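채용 행사 숫자를 믿어도 되는가
발표자 노트 (취업지원 실무자 연수, 오후 2시 순서)

시작하기 전에
앞 순서가 길어지면 두 번째 꼭지의 학과별 이야기는 건너뛴다. 질문은 끝에 몰아서 받는다. 마이크 상태 확인할 것. 작년에는 뒷줄에서 절반도 못 들었다고 했다.

인사와 도입
안녕하세요. 저는 공과대학 취업지원 부서에서 합동 채용 행사를 여러 해 맡아 왔습니다. 오늘은 성공 사례를 소개하러 온 것이 아닙니다. 제가 직접 쓴 보도자료를 제가 의심하게 된 과정을 말씀드리려고 합니다.
(잠깐 쉬고, 웃는 분이 있으면 기다린다.)

지난 8월 행사가 끝나고 나간 보도자료 첫 문장은 이랬습니다. "2000명의 학생이 참여한 대규모 합동 채용 행사가 성황리에 개최되었다." 저는 이 문장을 쓰면서 별로 고민하지 않았습니다. 사전 신청 정원이 2000명이었고, 신청은 다 찼으니까요. 그런데 출입 기록을 뽑아 보니 1691명이었습니다. 그중 필기시험까지 치른 학생은 1000명, 답안을 끝까지 제출한 학생은 800명이었습니다. 어느 숫자가 '참여'입니까? 저는 지금도 확실한 답을 모릅니다. 다만 첫 번째 숫자는 아니라고 생각합니다.

첫 번째 꼭지: 참여 인원이라는 말
신청, 입장, 응시, 제출은 전부 다른 일입니다. 보고서에는 늘 가장 큰 숫자가 올라갑니다. 누가 거짓말을 하라고 시킨 적은 없습니다. 양식에 칸이 하나뿐이고, 그 칸의 이름이 '참여 인원'일 뿐입니다.
신청만 하고 안 온 학생에게 이유를 물었더니, 출석 점수를 준다기에 일단 이름을 올렸다는 답이 꽤 나왔습니다. 이런 신청이 수요를 보여 준다고 말할 수 있을까요. 저는 아니라고 봅니다.
(여기서 손을 들어 보게 한다. "출석 점수 거는 학교 계십니까?" 비난하는 말투가 되지 않게.)

두 번째 꼭지: 누가 뽑혔나
행사에 온 회사 가운데 그렌디코(Grendico)는 컴퓨터공학 전공자만 받겠다고 했습니다. 설명회에서는 전공 무관이라고 했고, 공고문에도 그렇게 적혀 있었습니다. 서류 단계에 가서야 기계과와 전자과 학생들이 빠졌습니다. 담당자에게 따졌더니 "실무 부서 의견"이라고만 했습니다. 저는 이 말을 그 뒤로도 여러 번 들었고, 실무 부서 사람을 만나 본 적은 한 번도 없습니다.
제몰우드(Jemolwood)는 반대였습니다. 설명회는 재미없었고 발표 자료도 글자뿐이었는데, 직무와 근무지와 초임을 첫 화면에 다 적어 왔습니다. 학생 설문 만족도는 그렌디코보다 낮게 나왔습니다. 만족도 조사를 어디까지 믿어야 하는지 생각해 볼 대목입니다.

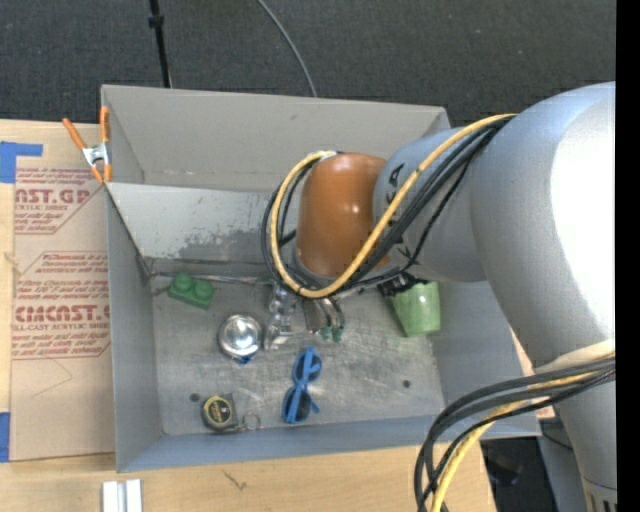
세 번째 꼭지는 실기 전형입니다. 요즘은 면접 대신, 또는 면접에 더해서 짧은 과제를 시키는 회사가 늘었습니다. 취지는 좋습니다. 말 잘하는 학생만 유리하다는 불만도 줄어듭니다. 그런데 채점표를 보여 달라고 하면 대개 난처해합니다. '문제 해결력', '태도', '잠재력'에 각각 별점이 있고, 별 셋과 별 넷의 차이는 적혀 있지 않습니다. 저는 채점 기준을 물을 때 일부러 시시한 물건으로 묻습니다. 긁힌 자국이 가득하고 칠이 벗겨진 회색 금속 통을 놓고 "이 통의 상태를 보고하라"는 과제를 냈다고 합시다. 한 학생은 "낡았다"고 쓰고, 다른 학생은 바닥의 긁힌 자국과 경사진 면의 벗겨진 칠을 따로 적습니다. 두 답의 점수 차이를 채점자 두 명이 똑같이 매길 수 있습니까? 그게 안 되면 그 전형은 면접보다 공정하다고 말할 근거가 없습니다. 이름만 실기입니다.

와지드 방가시(Wajid Bangash) 선생님이 계신 학과에서 모의 실기를 한 번 돌려 봤습니다. 같은 답안을 두 사람이 따로 채점했는데 순위가 많이 뒤집혔습니다. 표본이 작아서 이걸로 결론을 내지는 않겠습니다. 다만 회사들이 이 정도 점검도 없이 전형을 운영하고 있다면, 학교가 먼저 물어봐야 합니다.
(방가시 선생님이 객석에 계시면 잠깐 소개. 길게 끌지 말 것.)

네 번째 꼭지: 합격이라는 말
그렌디코는 행사 당일 저녁에 합격자 명단을 보내 왔습니다. 빨라서 좋다고 다들 칭찬했습니다. 명단 아래쪽에 작은 글씨로 "교육 과정 수료 후 최종 확정"이라고 되어 있었습니다. 교육 기간의 급여, 탈락 기준, 탈락자 비율은 없었습니다. 우리는 그 명단을 그대로 '채용 확정'으로 집계했습니다.
푼밀라요 악판(Funmilayo Akpan) 씨는 그때 명단에 있던 졸업생입니다. 이름을 밝혀도 된다고 허락을 받았습니다. 교육을 마치고 대기 상태로 한 학기를 보냈고, 결국 다른 회사에 스스로 지원해서 들어갔습니다. 학교 통계에는 두 번 다 우리 실적으로 잡혀 있습니다. 한 사람인데 합격은 두 건입니다.
나렌드라 조시(Narendra Joshi) 부장님은 이 부분을 발표에서 빼는 게 어떻겠냐고 하셨습니다. 외부에 나가면 학교만 손해라는 말씀이었고, 틀린 말은 아닙니다. 그래도 빼지 않았습니다. 다른 학교 숫자도 같은 방식으로 나온다고 의심하기 때문입니다. 아니라면 질문 시간에 반박해 주십시오. 진심으로 듣고 싶습니다.

다섯 번째 꼭지: 매칭 프로그램
오베르(Aubert)라는 매칭 프로그램을 시범 도입했습니다. 업체 설명으로는 이력서를 넣으면 학생에게 맞는 직무를 추천해 준다고 합니다. 제 이력서를 학생인 것처럼 고쳐서 넣어 봤더니 영업 관리가 나왔습니다. 줄 순서만 바꿔서 다시 넣었더니 품질 관리가 나왔습니다. 업체에 문의하니 다음 판에서 개선된다고 합니다. 계약은 이번 판으로 했습니다.
(업체 쪽 분이 와 계실 수 있음. 있는 그대로만 말하고 농담은 보태지 않는다.)

바꾼 것
양식의 '참여 인원' 칸을 넷으로 나눴습니다. 신청, 입장, 응시, 제출.
조건부 합격은 따로 집계하고, 입사일이 지난 뒤에 본인에게 확인합니다.
실기 전형을 하는 회사에는 채점표를 미리 받습니다. 안 주면 공고에 "채점 기준 미공개"라고 표시합니다.
이렇게 했더니 오기로 했던 한 회사가 일정이 안 맞는다며 빠졌습니다. 정말 일정 때문인지는 모르겠습니다. 남은 회사들의 채점표가 전보다 나은지도 아직 판단하기 이릅니다. 칸을 나눈 효과라면, 윗분들이 보고서를 읽다가 한 번씩 전화를 하신다는 정도입니다.

예상 질문 메모
숫자가 줄면 예산이 깎이지 않느냐: 깎일 수 있다고 답한다. 우리도 내년 것은 아직 모른다.
작은 학교는 회사에 채점표를 요구하기 어렵지 않느냐: 맞는 말. 여러 학교가 공동 양식으로 요구하는 안을 가라바 티자니(Garba Tijani) 선생님과 이야기하는 중이라고만 말하고, 날짜는 약속하지 않는다.
오베르를 계속 쓰느냐: 시범 기간까지는 쓴다. 추천 결과는 참고용으로만 학생에게 준다.
자료 요청: 집계 양식은 메일로 보내 드린다고 안내. 회사별 채점표는 공유 불가.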